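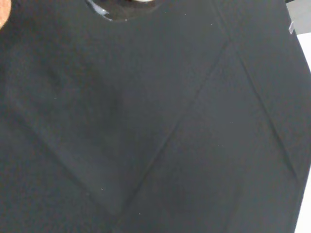

衣物折叠自动化项目阶段进展报告

报送:Wondis 项目资助管理部
编制:Studance 应用工程部
日期:20/9/29

一、报告范围

本报告涵盖项目第二阶段的执行情况,重点说明本阶段发生的夹持器失控闭合事件、已完成的原因调查、整改措施及其对后续进度和经费的影响。第一阶段的工作内容已在3月提交的报告中说明,本报告不再重复。

二、阶段工作概况

第二阶段的任务是在白色台面工位上完成短袖上衣的连续折叠试验。试验衣物以棉质T恤为主,颜色包括白、灰、黑三类。折叠程序由四个动作组成:展平、左侧内折、右侧内折、下摆上折。腕部相机在每个动作之前采集一次近距离图像,由 Clelladeck 控制软件识别领口、肩缝和折边,并据此计算下一次抓取的位置和高度。

截至事件发生时,本阶段累计完成折叠循环2,857次。其中浅色衣物的结果达到任务书要求,黑色衣物的结果未达到要求,主要表现为折边定位偏移和重复抓取。事件即发生在黑色衣物的试验过程中。

三、事件经过

事件发生时,机械臂正在对一件黑色棉质T恤执行右侧内折。系统连续三次未能确认折边位置,随后进入自动重试。在重试过程中,夹持器下降高度低于设定的台面安全高度,指端压住衣物及台面,控制器报出过力告警。按设计,过力告警应使机械臂立即停止并保持夹持器张开。实际情况是机械臂停止,夹持器继续执行闭合指令,直至操作人员按下急停按钮。

当时操作人员正准备伸手整理衣物右侧的褶皱,手部尚未进入夹持器的闭合范围。事件未造成人员受伤。夹持器一侧软垫撕裂,腕部力传感器零点发生漂移,台面有一处压痕,试验衣物肩部附近有破损。

我方在事件发生后立即切断工位电源,封存控制日志和腕部相机图像,并于当日以书面形式通知贵部。黑色衣物试验随即全部暂停,浅色衣物试验在完成第一轮检查之前也未恢复。

四、原因调查

调查由本部门与夹持器供应方 Liew 共同进行,依据为控制日志、相机图像、力传感器记录以及在限力条件下进行的40次复现试验。调查结论如下。

(一)视觉识别方面。黑色面料在近距离图像中对比度很低,折叠后的上下两层之间只有细微的明暗差别,折边与普通褶皱难以区分。照明不均匀时,面料上会出现边界模糊的深色区域,软件有时将其判断为凹陷,从而给出偏低的抓取高度。面料上的细小绒毛也会被误认作特征点,对定位结果有一定影响,但不是本次事件的主要因素。

(二)重试逻辑方面。软件在识别失败后允许自动重试,每次重试将目标高度下调一个固定值。该下调量没有与台面安全高度进行比较。在浅色衣物试验中,识别失败极少连续出现,这一缺陷因此长期没有暴露。

(三)安全联锁方面。机械臂与夹持器由两个控制单元分别驱动。过力告警只发送至机械臂控制单元,夹持器控制单元依赖 Clelladeck 软件转发停止信号。事件发生时软件正在处理重试队列,停止信号被排在闭合指令之后。此项为本次事件的直接原因,也是我方认定的最严重的问题。

(四)管理方面。现行作业规程规定,机械臂处于自动模式时人员不得伸手进入工位。实际操作中,操作人员有在系统报告识别失败后手动整理衣物的做法,目的是减少试验中断。班组对此知情,未予纠正。我方对此承担管理责任。

复现试验中,停止信号滞后的现象多次出现,与日志记录一致。下降高度越限的情况在关闭自动重试后未再出现。

五、整改措施

已完成的措施:

1. 过力告警改为硬接线方式,同时接入机械臂和夹持器两个控制单元,不再经由软件转发。告警触发后夹持器断开驱动并回到张开位置。

2. 台面安全高度写入机械臂控制单元,作为不可由上层软件修改的下限。

3. 取消自动重试。识别失败一次即停机,由操作人员确认后方可继续。

4. 更换受损软垫,力传感器重新标定,标定记录已归档。

5. 修订作业规程。整理衣物之前必须切换至手动模式并取下使能钥匙。全体操作人员已重新接受培训和考核。

正在进行的措施:

1. 工位加装两侧低角度照明,以增强黑色面料折边处的明暗差别。灯具已到货,安装支架正在加工。

2. 加装安全光幕,人员手部进入工位时自动切断夹持器动力。光幕选型已完成,待贵部批准经费调整后采购。

3. 补充采集黑色衣物的近距离图像,重新训练折边识别模型。计划采集1,085幅,覆盖领口、肩缝、侧缝标签及左右折边等部位,采集期间机械臂限速运行,夹持器不通电闭合。

六、恢复试验的条件

浅色衣物试验已在前述已完成措施通过内部验收后恢复,恢复后未发生过力告警。黑色衣物试验仍处于暂停状态。我方建议在下列条件全部满足后恢复:光幕安装并通过验收;照明改造完成;在无人员进入工位的条件下,以限力模式连续完成800次黑色衣物折叠循环,其间不得出现高度越限或停止信号滞后。任一条件未满足时,试验继续暂停,并由我方提交补充说明。

七、对进度和经费的影响

黑色衣物折叠的验收节点需要顺延,白色和灰色衣物的验收节点不变。第三阶段原定的多件衣物连续供料试验依赖黑色衣物的结果,其中与黑色衣物有关的部分将相应推后,供料机构的设计和加工可按原计划进行。

整改所需费用中,硬接线改造、软垫更换和培训由我方自行承担。光幕及照明改造拟从第三阶段设备费中列支,不申请追加总经费。经费调整申请表另行报送。

八、尚未解决的问题

力传感器在标定后仍有缓慢的零点漂移,目前以每班开机前校零的方式控制。Liew 正在检查传感器与夹持器连接件是否存在变形,检查结果尚未返回。如确认变形,需更换连接件并重新进行标定,第六项所列限力试验应在更换之后开始。

此外,现有识别软件无法给出识别结果的可信程度,操作人员只能依据成功或失败两种状态作出判断。我方拟在模型重新训练后增加这一输出,所需工作量正在评估,将在下一期报告中说明。

九、提请贵部审批事项

1. 批准黑色衣物验收节点顺延。

2. 批准光幕及照明改造费用在第三阶段设备费中列支。

3. 对第六项所列恢复试验条件予以确认或提出修改意见。

附件:控制日志摘录;复现试验记录;力传感器标定记录;修订后的作业规程。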